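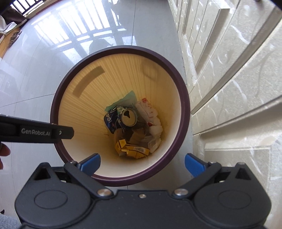

What's in the Bistia trash notes

Hi, I'm Afia Quansah, and this is the README for my small pile of notes on household trash. I started it in February after one too many arguments in my building over what goes in which bin (the rules sheet in the lobby is two pages long and contradicts itself on cartons!). There are 317 entries so far, each one a single item with a name, a material and a guess at where it should go.

What counts as an entry

Anything you'd toss at home or at a desk. Soda cans are the easy ones, like the crushed blue Pepsi can in the maroon-rimmed bin, and they go down as "can, metal". Crumpled tissue goes down as "paper, soiled" even if it looks clean, sorry, I had to pick something. Plastic wrappers get their own line each, and if you can't tell two pieces apart just write "mixed tissue and plastic" and move on.

Cartons are where I keep changing my mind. A flattened yellow one with its barcode still showing is nice to log, but please don't type in the barcode number. I tried that for a while and it ate whole evenings.

Files

items.csv is the main list. bins.csv has the bins, with rim color, liner or no liner, and which room. The old lists from Edum and Baidoo (those are the two apartment blocks, in case you're not from the neighborhood) are in a folder called old, and they use different material names. I've matched up most of them but not the foils.

Known problems

Brown scraps are a mess. Paper and cardboard look the same to me once they're crumpled up, so both go under "brown paper/card". The Grerkico sorting chart splits them, so watch out if you're comparing.

To do

Fix the foils, add a column for food residue, rename the old folder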